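In praise of keeping the old thing going

My mother kept a kettle for 23 years. When the lid went she tied a cork to it, and when the cork went she found another cork. I used to be embarrassed by that kettle, and now I would give a good deal to have it on my own hob.

I thought of it on Saturday, when my neighbour Ulla Ojala came round to ask whether I knew a man who could look at her computer. The shop in Drirdale had quoted her 85 pounds just to open it up, and then told her, quite kindly, that she would be better off with a new one. She is a careful woman, she has had it for 7 years, and all she wants is to write her letters and look at her grandchildren.

I don't blame the lad in the shop, who has rent to pay like the rest of us. But I do think we have let ourselves be talked out of something. We used to know which drawer the screwdrivers lived in, and we weren't frightened of taking the back off a thing and having a look (with the plug out, of course, and a saucer for the screws).
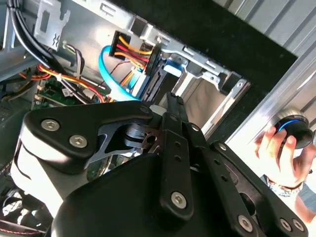 So I should like to see a repair bench in every library, with good lamps and a pot of tea, and someone patient sitting behind it. I'd happily put 20 pounds a year towards one myself, and I'd bring the biscuits too. Ulla says she will come if there is a proper chair.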